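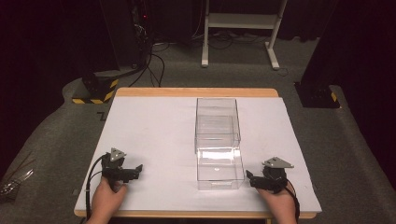 十一月，晚上九点多

今天总算把那件冲锋裤的事情了结了，写下来，免得以后又忘了自己是怎么一时糊涂的。

起因是上个月，我在 Zidalora 的网店里闲逛，本来只想给小妹买双厚袜子，她冬天脚总是凉。结果看到一条攀岩裤，深橄榄绿，膝盖上有立体剪裁，裤脚可以收紧，标价二百二十九块。我盯着看了好几个晚上，睡前看一眼，早上等水开的时候又看一眼。家里那条旧的是四年前买的，裆那里我自己补过两回，针脚难看得很，上次去岩馆，Roxana 在下面给我打保护，我在上面一抬腿，她在下面喊：“你裤子在说话呢！”整个馆的人都回头看，我笑得差点抓不住点。

所以就下单了。尺码表我看了又看，腰围量了一遍，又让妈妈帮我量了一遍，妈妈还顺便念叨我最近瘦了（并没有）。按表我应该穿中号，评论里有人说偏小，有人说偏大，还有一位写了好长一段，讲他穿着去 Givholm 走山路，下雨也没事，可就是一个字没提尺码。我心一横，还是选了中号。

裤子到的时候我高兴坏了，料子摸着真舒服，软软的又有韧劲，大腿侧面还有个带拉链的小口袋，放岩馆的会员卡刚刚好。可一穿上就发现不对，腰那儿松得能塞进一只拳头，裤腿又偏偏短了一截，坐下来脚踝全露在外面。我不死心，系了条皮带在屋里走来走去，又蹲又跳，还把脚抬到沙发背上试了试高抬腿。爸爸从报纸后面看了我好一会儿，问我是不是在练什么功。

后来就是换货。我原以为会很麻烦，拖了好多天都不愿意写那封信，心里总觉得给人家添麻烦，又怕人家说吊牌剪了不给换（吊牌我没剪，我这个人从来不急着剪吊牌，这一点随我外婆）。没想到客服回得很快，署名是 Tanko Okonkwo，话说得特别客气，还认认真真问我平时穿着做什么运动，喜欢腰高一点还是低一点，身高多少，腿长多少。我就一五一十地写了，写着写着又写多了，连旧裤子补过两回的事都告诉他了。他建议我换小一号的加长款，说加长款只剩两种颜色，深灰和砖红，绿色的要等到开春。

砖红！我这辈子没穿过砖红色的裤子。想了一整个下午，打电话问 Roxana，她说当然要红的，掉下来的时候她好认。这叫什么话呀。可我还是选了砖红，也说不清为什么，大概是这阵子天天阴着，窗外灰，路上灰，大家的外套也都是灰的黑的，想给自己一点颜色看看。

今天傍晚新的到了。我连饭都没顾上吃，先钻进房间去试。腰正好，松紧带贴着但不勒，深呼吸也没关系；裤脚刚到鞋面，收紧以后像模像样的。红色比照片上暗一些，像秋天晒过的瓦片，比我想的好看多了。妈妈看了说精神，爸爸说像消防队的。小妹什么也没说，第二天要是找不着了，我就知道去她柜子里翻。

说到小妹，她的袜子我到底还是忘了买。刚才才想起来，赶紧又打开网页，厚的那款断码了，只好在 Teuber 那边另挑了羊毛的，价钱贵一点，不过看着扎实，脚后跟也加厚过。灰蓝色的给她，米色的给我自己，运费反正是一样的。

旧裤子我没舍得扔。洗干净叠好放在柜子底下了，以后刷墙或者帮爸爸修车的时候还能穿。它跟着我爬过的第一条像样的线，就是 Gradico 岩馆里靠窗那条黄线，我摔了一个多月才爬上去，那天裤子膝盖上磨出一小块白，现在还在。摸着那块地方，倒有点对不起它似的。

已经快十一点了，本来只想写两行的。明天下班约了 Roxana 去岩馆，晚饭前碰头，我带面包，她带橘子。裤子搭在椅背上，会员卡已经先放进小口袋里了。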